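Marble-look flooring in a small hallway, yes or no?

ruoxi_j
July 14, 2022

Right, I need opinions before I lose my nerve. I'm after something green and marbly for the hall, with yellow veins if I can get them.

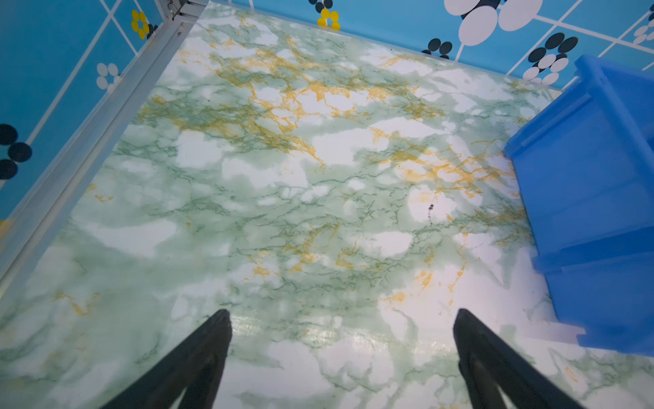

My other half says plain grey and be done with it. We've got 700 quid for the lot, fitting included, and the hall leads straight to the back door — so mud, wellies, the dog. Would you risk a pattern?

Noltano
Pattern every time. Plain grey shows every crumb, we had it for 2 years and I never put the broom down.

MarcelleB
Disagree, sorry! Busy floors make a narrow hall feel narrower. I'd go plain and get a nice runner.

Noltano
A runner, with a muddy dog?? You'd be washing it daily.

MarcelleB
Mine goes in the machine, takes no time. Each to their own :)

rindum99
Get a big sample and leave it by the door for a week. And ask for the fitting price separately, we got stung there.

ruoxi_j
Good shout on the fitting, will ring them tomorrow. Still leaning green — sorry Marcelle!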